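Zalla Opens Its Lunch-Packing Room in Rendcombe

For release 20/02/2023

I'm Setareh Hashemi, and I run Zalla, a small shop in Rendcombe that sells lunch boxes and the bits and pieces that go in them. I usually let other people write these things, but I wanted to do this one myself because I'm so pleased with it. We're opening a lunch-packing room right behind the shop, and anybody who packs a lunch for a kid (or for themselves, no judgment!) is welcome to come in and try it.

The idea goes back to December, when we had a rush of parents asking the same thing at the register. They weren't asking which box was prettiest. They wanted to know what fits. Will a sandwich lie flat? Can you close the lid over a round piece of fruit? I'd been answering with my hands in the air, like somebody describing a fish, and it wasn't helping anyone. So my business partner Ertuğrul Keskin cleared out the stock room, and now you can put food shapes into a box and see for yourself before you spend a cent.

We keep the setup plain. You get a table, an open box and a pile of pretend food to pack. Pretend food holds up all day and doesn't leave crumbs in a box somebody else is going to try next. Once you've worked out your layout you can copy it at home with the real thing. 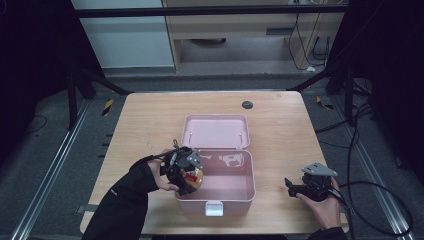 Round things are where most people get stuck, me included. A sandwich goes wherever you put it, but anything round wants to roll into the corner the minute you pick up the bag. What works for me is to put the round piece in first, up against a side, and then wedge the flat stuff next to it. Ertuğrul does it the other way around and swears by it. We've agreed to disagree, and you're welcome to come in and take sides.

I'm also a big believer in the shallow box. People see one and think it's too small, and then they pack it in a single layer and find that lunch comes out looking the way it went in. If your kid won't touch a cracker that's been leaned on by a grape, you know what I'm talking about. Deep boxes are great for soup-and-a-roll people, and we've got plenty of those too — I just want you to try both.

The room has 74 pieces of pretend food to choose from, picked out by Chalerm Chantharasri, who used to plan school menus in Olvera and has strong opinions on carrots. He'll be leading our packing sessions, which run 60 minutes and are free. Kids can come along, and they should, because they're the ones who have to work the latch at lunchtime. Please let them open and close a box a few times before you settle on it.

You don't need to book to drop in during shop hours. For one of Chalerm's sessions, just give your name at the register and we'll hold you a spot. Bring your old lunch box if you like, even a cracked one, and we'll help you figure out what you did and didn't like about it.

Press contact: Setareh Hashemi, Zalla, Rendcombe. Ask for me at the shop and I'll happily show you around.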